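Subject: Re: [cell-maint] right hand, index drifting after re-zero
From: Zihan Guo
To: cell-maint list
Date: 10th August

Qiuyue Yu wrote:

> We swapped the right hand at Skakcombe last week and re-zeroed it with the
> standard routine. Index and thumb both pass the open/close check on the
> stand. On the arm, the index stops short of the commanded point when it is
> extended, and the error changes with wrist roll. The left hand on the same
> robot is fine. I have reloaded the joint table twice. Before I open the
> hand: is there anything on the mount side I should rule out? Also, which
> wrist camera offset are you using now? The sheet on the Danodmont share
> still has the old one.

Qiuyue,

Leave the hand closed up for now. An error that follows wrist roll and goes away on the stand is nearly always in the mount or the cable. I had the same symptom in the spring and lost two days inside a hand that had nothing wrong with it.

Order I would work in:

1. Power down the arm and support the hand. Take the camera clamp off first. If you leave it on you cannot get the driver square to the rear mount screws.

2. Check all 4 mount screws. Ours are set to the value on the Destico sheet, the second revision. The first revision gives a lower figure and the screws back out. Clean off the old threadlocker completely before refitting.

3. Look at the mating faces. A burr or a bit of dried threadlocker under one corner tilts the hand enough to give you the error you describe. A straightedge will show it.

4. Refit the camera clamp and look at the live view with the fingers extended and the background plain. You want the finger on the right side and the underside of the housing across the top, like so:
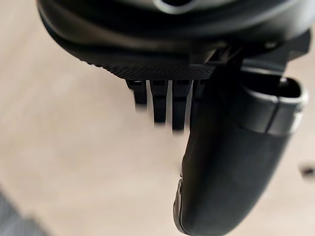
Wrist camera view, finger extended. Background out of focus.

If the finger sits well away from that position with the joints at the same values, the clamp has turned on the forearm. Loosen it, bring it back, tighten evenly, and look again. Do not correct it in software at this stage. I have seen people put the clamp error into the offset and then carry it over to the next camera.

5. Roll the wrist slowly through its full range, by hand if your controller allows it, and watch the cable loop. It must stay slack at both ends of travel. If it pulls tight at one end it loads the camera mount, and the view moves while the hand does not. Ours needed the loop let out by 27 mm. Retie it and roll again before you power up.

6. Only then re-zero. Run the routine at the arm's working pose. The stand routine holds the hand palm down and does not load the finger joints the way the arm does.

For the check after re-zero, we stopped using the touch plate. It is too forgiving, and it sits too low to catch a roll error. We use the cabinet in the test room. It is a fixed object with a flat front, and the small hole near the top corner of the right panel is easy to find from the head camera. Command the index to a point just below and to the right of the hole, approach slowly, and stop on contact. Left arm stays lowered, hand just below the open door.

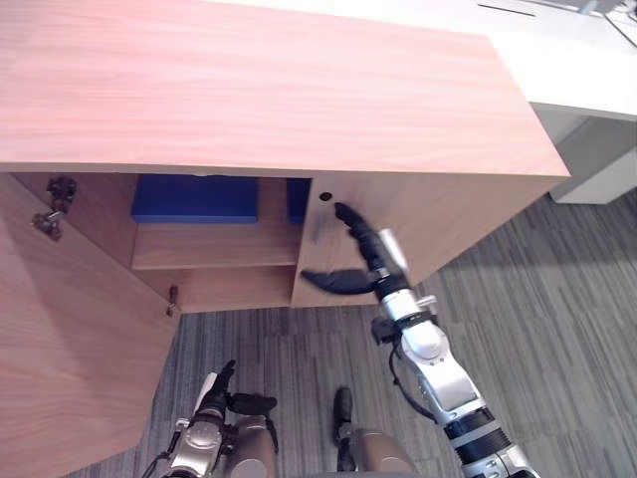 Photo: cell-maint archive, Gaillard test room

Read the tip position from the head view and compare it with the commanded point. Then back off, roll the wrist, and repeat. We do 8 touches per hand, spread over the roll range, and log each one. What matters is the spread. A constant offset can be taken out in the table. If the readings move with roll, go back to step 2.

Two notes on that check. Keep the thumb away from the lower edge of the panel during the approach. If it touches first, the contact stop trips early and the reading means nothing. Also set the contact threshold low. The panel can give a little if you push on it, and then you are measuring the panel.

On the camera offset: the current file is the one tagged 1244. The Danodmont share has not been updated, you are right about that. I will replace the sheet there, and please delete any local copies. The new file assumes the clamp is seated against the stop, so do step 4 before you load it.

If you get through all of this and the index still stops short at every roll angle, then it is probably the tendon tension, and the hand does have to be opened. Send me the log first. The order of disassembly changed with the last batch and the manual does not show it. The cover screws are two different lengths, and a long one in a short hole will mark the board underneath.

I would also like the joint table from before the swap, if you kept it. We are collecting these until the end of September to see whether replacement hands start from a common offset.

Zihan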